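Lesezeit: 2 Minuten

Ich lebe seit Jahren in Pelosmont und möchte heute etwas über das Nähen von Sitzkissen schreiben. Ein kleiner Thread. 1/6

Im Winter habe ich 80 Euro für fertige Kissen bezahlt. Nach kurzer Zeit waren sie flach wie Papier. Darum habe ich beschlossen, dass ich es selber lerne. 2/6

Den Stoff kaufe ich bei Hapeta, dort gibt es eine Kiste mit Resten. Man bezahlt nach Gewicht, 500 Gramm reichen mir für einen Bezug. Bitte den Stoff vor dem Schneiden waschen! Mein erster Bezug ist nachher zu klein geworden. 3/6

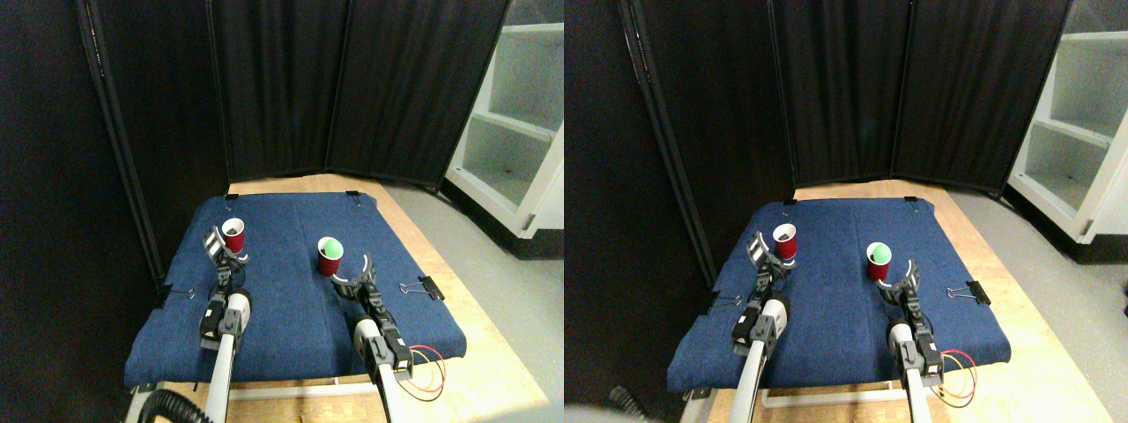

Beim Steppen ist mein größtes Problem, dass die Lagen sich verschieben. Stecknadeln verbiegen sich bei dickem Stoff, und meine Finger haben darunter gelitten. Besser sind schwarze Klammern aus dem Bürobedarf, so wie sie dort die blaue Matte am Rand halten. Ich setze sie an die Ecken und nehme sie erst weg, wenn die Nadel fast da ist. 4/6

Für das Garn: nicht das billigste nehmen. Ich benutze eine Rolle mit etwa 2000 Metern, sie liegt noch immer halb voll in der Schublade. Stichlänge bei mir drei Millimeter, für die dicken Kanten etwas mehr. 5/6

Im April möchte ich einen Bezug mit Reißverschluss versuchen. Wer hat Erfahrung damit, näht man ihn vor oder nach dem Steppen ein? 6/6

Kommentare

nadelundtee: Immer vorher! Nachher kommst du mit dem Füßchen nicht mehr hin.

kante_auf_kante: Klammern benutze ich auch, aber die kleinen.

Kontakt | © 2023 Edum | Nach oben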